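How Salty Is Too Salty? My Summer Report on Soup, Crackers and Taste Buds

I started this project in May because my grandmother and I can't agree on soup. She says mine tastes like the ocean, I say hers tastes like warm water (sorry, Grandma!), and my science teacher said we could pick any question we wanted as long as we could test it in a kitchen. So I picked salt.

My plan was simple. I made one big pot of plain vegetable broth with no salt at all, split it into 6 batches, and salted each one a little more than the last. Every batch was 300 milliliters, measured in the same pitcher, so nothing got thrown off by me pouring badly. Then I bugged my whole building until people agreed to taste. 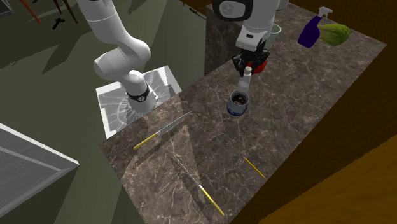

Sandbridge, 2019-08-16

Tasting day went better than I expected, though I'd do the order differently next time. I started everybody on the plainest broth and worked up, and by the fourth cup people were already saying "saltier" before they'd swallowed. They'd figured out the pattern! For the second round I mixed the cups up and wrote the codes on the bottom, and the answers got a lot messier and a lot more interesting.

The older tasters mostly liked a saltier broth than the kids did, which means Grandma is not normal. The biggest surprise was the crackers. I gave people 2 plain crackers between cups to clear their mouths, except the first box I bought was the salted kind, and I only noticed after 3 people had finished. I threw out their scores and asked them to come back later in the day (thank you, you were all very nice about it).

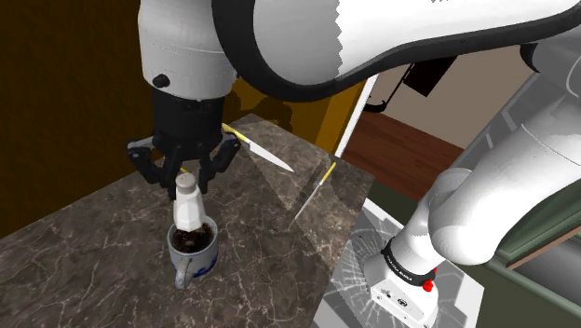
Cheng-en Yu thought the crackers were only half the problem and told me the broth had been cooling the whole time, so the last cups weren't a fair match for the first ones. I hadn't kept track of temperature at all, so I can't say how much it changed things. I looked it up afterward and food can taste saltier or less salty depending on how warm it is, so I've put that under "mistakes" in my notebook in big letters.

If I get to do this again in the fall I want a thermometer, unsalted crackers from the start, and a thermos for each batch. I'd also like to try it with lemon juice added, because my aunt swears you need less salt that way. Grandma has agreed to be a taster again, but she wants noodles in it.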